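Rind notebook, vat shelf, book two

Onion skins again. Weighed what was left in the sacks after picking out the stickers, rubber bands and one entire garlic: 2,406 g of dry yellow skins. The reds are still in the Kistus box under the sink and can stay there until I forgive them for the khaki.

Fabric for this batch comes to 724 g dry. All cotton except the napkins, which were sold to us as cotton and behave like a raincoat. Did the burn test on a corner. It melted. Napkins out, new weight not taken, I'd already written the first one in pen.

Scour: washing soda and a squirt of the unscented soap, simmered until the water went the color of weak tea. Every time I think "this one's brand new, it'll be clean" and every time the pot looks like something you'd drain from a radiator. Second scour for the terry cloth. Rinsed until I got bored, then once more for science.

Tannin bath next. Used the pomegranate rinds, dried and ground. The coffee grinder we keep for this has lost its lid, so I ground them under a dish towel and breathed in more pomegranate than is recommended. Mask next time (see same note, book one, underlined twice).

Alum went in after, dissolved in hot water in the glass jar. Do not use the Landis scale for anything under a spoonful. It reads zero, thinks it over, and reads zero. Used the little jewelry scale for the soda and hoped.

Skins covered with tap water and brought up slowly. Held just under a simmer for 40 minutes, lid on, window open, neighbor's window closed with some force. Strained through the old pillowcase. Liquor is dark orange going on brown, very promising, but onion liquor is always promising. It would look promising on a coroner's table.

Test strips, in the order they went in:

Plain cotton, alum only: pale gold, a bit flat.
Plain cotton, tannin then alum: deeper, warmer, the one to copy.
Same, with a dip in iron water: olive. Left it in too long while answering the door. Swamp.
Linen scrap: patchy along the fold. My fold, my fault.
Wool yarn end: gorgeous bright copper with no effort whatsoever. Wool is a show-off and we don't have any more of it.

Stuck the strips on the facing page. The swamp one has already stained through to the recipe for walnut, so if that recipe now seems to call for iron, it doesn't.

Still don't know if the color shift on the second strip is the tannin or the pot. The big pot has a chip in the enamel near the handle and I have been pretending it's cosmetic. Run the same strip in the steel pot before anyone dyes anything they like.

Lightfastness cards from the last batch are in the south window, half covered with foil. The cat has removed the foil from one. Results for that card: inconclusive, chewed.

Candidates for the next pot, a CAMP LIFE tee and a tote:

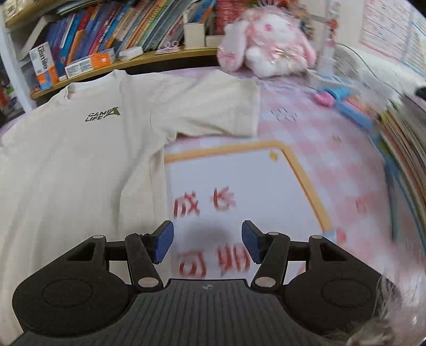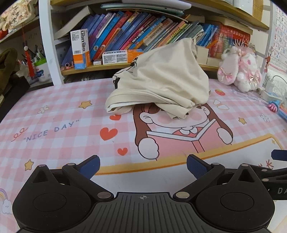

Skirnorard, June

Both cream to begin with, so expect the gold to land a shade warmer than on the strips. Check the thread on the tee before it goes in. If it's polyester the seams will stay pale and we'll have to call it a design decision. Chest print: leave alone, dye won't do much to it, scrubbing might. The tote wants ironing first or it'll dye in creases, and I already have a linen scrap for that lesson.

Ordered 2,024 g of alum from Kistus. I typed the year and the quantity in the wrong boxes and they shipped it without comment. We are fine for alum.

To do: lid for grinder, steel pot test, hide foil from cat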